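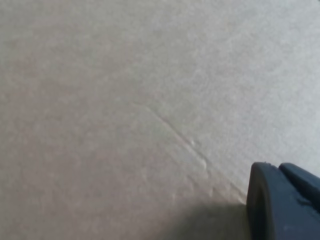
Teaching the wrist to doubt what it sees

2024-05-15
By the Lelstead newsroom

Hala Benjelloun writes the perception code at Carrasco, and for most of the past year her subject has been surfaces with almost nothing on them. A pale sheet with one thin crease is, for her, a difficult day.

"People expect that clutter is the hard case," she says. "With clutter I have edges everywhere. With a plain surface the camera is close, the colour changes slowly from one side to the other, and the finger puts its own shadow exactly where I want to measure."

Her module is named Jilik. It takes the wrist view and gives to the planner, Kosteo, a height estimate and a second value, which says how much this estimate should be trusted. The first version had no second value. In November it read the soft shadow beside the finger as a hollow, and the planner tried to follow it down. The force limit stopped the arm.

"The planner did what we asked from it," Benjelloun says. "I was the one who sent a wrong number with full confidence."

The shadow is now predicted from the joint angles and the position of the lamps, then masked before the depth step. A crease is treated differently. Jilik looks for a bright side and a dark side running together along a line, and it does not decide if the line is raised or sunken until the arm has moved a little and looked again. This second look costs 8 milliseconds of planning, plus the motion.

She keeps 1,345 recorded approaches for regression tests, and 468 of them are on plain material. Every change to the code must replay the full set before it is merged - a rule her colleagues did not love at first.

Small bumps are still a problem. A fibre that stands up from the sheet can look the same as a speck of dust on the lens, at least in a single view. "I would like to have 500 more recordings of only this," she says. "It is boring work, but I don't know a different way."

The next release of Jilik will write its masks to the log, so that the planning team can check them without asking her.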